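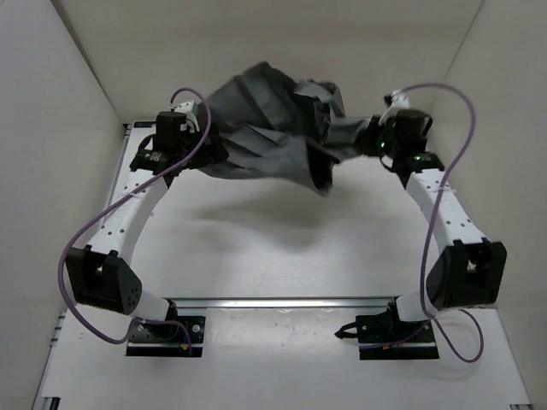
Wednesday, evening

The river is still high. In the morning the radio said the Lurna reached 332 centimeters at the bridge in Tatstead, and at noon they said it again with the same number, so I hope it has stopped. I went to look from the upper road. The water is brown and very fast, and it carries branches and one garden chair. The lower street I could not see at all, only the tops of the fences.

From Wutby they moved 96 people to the school during the night. The bus with the older ones needed 2 hours for a way that normally takes 16 minutes, because the road by the mill is closed. I brought blankets and the big soup pot. They thanked me and said they have enough soup, but please, do I have socks? So I went home again and came back with socks, all kinds, some not even in pairs.

My cellar has water up to the second step. I carried up the potatoes and the box with letters, and I left the old shelf where it is. My back hurts now.

When I was a child we had also a flood, but in summer, and we children thought it was a holiday. I am a little ashamed of this today.

The power went away at five and came back before seven — I had already lit the candles and I let them burn. More rain is expected after midnight. I put my boots and the flashlight next to the bed. Tomorrow I must call the insurance and ask at the school if they need towels.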